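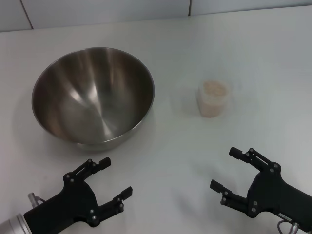
Bread in a small kitchen

November 5, 2019

When I moved to Skerton I could not find the bread that I knew from home, so I started to bake it myself. That was in May, and I still bake every week. My first loaves were flat and grey and I ate them with a lot of butter.

My mistake was the water. The recipe from my grandmother is written in cups, and her cup was an old one without a handle, which is lost now. I tried with an ordinary mug and the dough ran over my hands like soup. Then I bought kitchen scales and began to write everything down. Now I take 716 grams of flour, 12 grams of salt and a piece of old dough from the last baking. The water I add slowly, and I stop when the dough leaves the side of the bowl.

A large steel bowl is good for this work, because it is light to carry and easy to wash. The ceramic one I had before was beautiful, but I was always afraid for it.

In the colder months the dough needs much longer. I leave it overnight on the shelf above the fridge, covered with a plate. In the morning I shape it, wait one more hour and bake it in a heavy pot with the lid on. For the last part I take the lid off, so the crust becomes dark.

My neighbour asked if I can make it with rye. I have tried two times and it was too sour for me, but she liked it. Next I want to try with caraway seeds.

Search this blog Go

Contact | © 2019 Bread in Skerton | Back to top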